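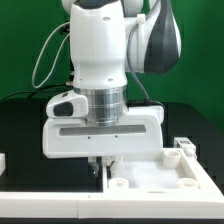 Does a sourdough starter need to be fed every day if it lives in the fridge?

Once a week is plenty for most people, and plenty of us stretch it longer than that.

Grolmont Bread Board > Starters and Leavens > Daily feeding, who says so?

crumbcounter
The two lines up top are from the board FAQ and I'd like to know where the daily crowd gets its rule from. I bought the Steder handbook, and it says a starter "weakens" if you skip a day. Weakens how? Compared to what? There's no test in the book, just a chapter of adjectives.

I've had mine in the fridge for 6 years. It gets fed when I want bread.

ryeandshine
It's in the handbook because it's true. A hungry starter goes sour and slow. If you like flat bread with a vinegar smell, carry on.

crumbcounter
Mine isn't flat. I feed it the night before, again in the morning, and it doubles by lunch. You're comparing a starter straight out of the fridge to one that has been fed, and of course the fed one wins.

old_peel
I'd like to see one person who sells flour tell us to use less of it. Daily feeding means daily discard. Follow the money.

ryeandshine
Oh come on. Steder doesn't sell flour.

old_peel
They sell the jar, the scraper and the little hat for the jar.
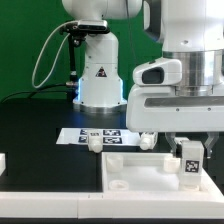 Posted by Aoife Cronin (moderator) | 16 April 2019 | Starters and Leavens

I'll bite, but keep it friendly please. I ran two jars side by side from last June, same flour (Sultana white, the cheap bag), same tap water. One on the counter fed daily, one in the fridge fed when I remembered. Baked from both 5 times. My family couldn't pick which loaf was which, and neither could I once they were sliced.

Before anybody quotes me on this - it was one kitchen and one flour. I wouldn't call it proof. The counter jar did rise faster, I'll give ryeandshine that.

shafiq_paul
So it does rise faster. That's the whole argument, isn't it? I bake most days and I want it ready. Daily feeding suits me. I don't see why it has to be a scam.

crumbcounter
It isn't a scam if you bake daily. My complaint is with telling a beginner they'll kill it by going away for a weekend. I've read 63 posts on this board from people in a panic over gray liquid on top. Pour it off or stir it in, then feed. 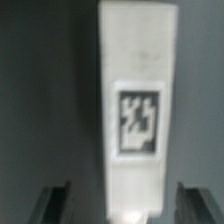

And while I'm at it, the same goes for the Grultden method with its bottled water and wooden spoon. I've used a metal spoon the whole time. If someone has a proper comparison, with the same flour and the same room, post it and I'll read it. So far all I get is "my grandmother always did."

ryeandshine
My grandmother always did.

shafiq_paul
Pink or orange streaks though, you throw it out. Fuzzy mold too. Don't let a beginner read this thread and think anything goes.

crumbcounter
Agreed on that one. Aoife, can we get it added to the FAQ?

Aoife Cronin
Will do. Does anyone have rye results? I only tried white.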